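Search this notebook Search Clear

Workshop notebook, Londoño Mathematics Room
Entry of January 16, 2026
Kept by Sheyla Bedoya. Read by Segundo Alvarado.

Subject of entry: the angle in a semicircle, checked by paper folding and by measurement, for the Prerness activity sheets.
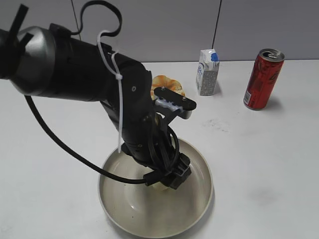
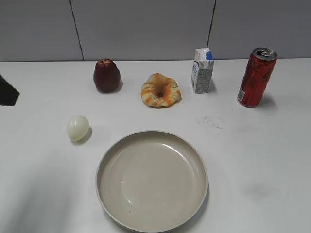 Notebook 2, page 10

Purpose. To establish whether the folding activity for the angle in a semicircle gives a result close enough to a right angle for pupils to accept it before the proof is taught. The present sheet, drafted in November, asks for a protractor only. Mr Alvarado has requested that the folded version be tested as well.

Materials. Tracing paper, Eltus compasses, a steel rule, a set square, a hard pencil. The Hindedska protractor was used for all measured angles.

Method. A circle with centre O was drawn and the paper folded through O to obtain a diameter AB. A point P was marked on the circle, away from A and B. The paper was then creased along AP and again along PB. The corner of the set square was placed at P and any gap between its edges and the creases was noted. P was then moved to a fresh position and the procedure repeated on a clean sheet.

Observations. With P near the top of the arc, both creases lay along the set square and no gap could be seen. With P close to B, the crease PB was too short to align with confidence. The protractor reading in that position was one degree over. I attribute this to the crease and consider that the sheet should direct pupils to keep P well clear of both ends of the diameter.

One sheet was discarded. The first fold had missed O, so that AB was a chord and not a diameter, and the angle at P was plainly acute. It has been kept in the folder under reference 2275, as it shows the converse rather well.

Proof, for the teacher's page. Join OP. OA, OP and OB are radii and therefore equal. Triangle OAP is isosceles, so angle OAP equals angle OPA; call each x. Triangle OBP is isosceles in the same way; call its equal angles y. The angles of triangle APB add up to 2x + 2y, which must be two right angles. Hence x + y is one right angle, and x + y is the angle at P.

Points outstanding. The wording "fold the circle in half" is to be replaced by "fold through the centre O so that the two edges meet". The diagram requires the letter O to be moved off the crease. The print order stands at 300 copies and is not to be released until both changes have been made.

S.B.

Read. The reason for the discarded sheet should appear in the teacher's notes. Please also try a larger radius before the next entry. S.A.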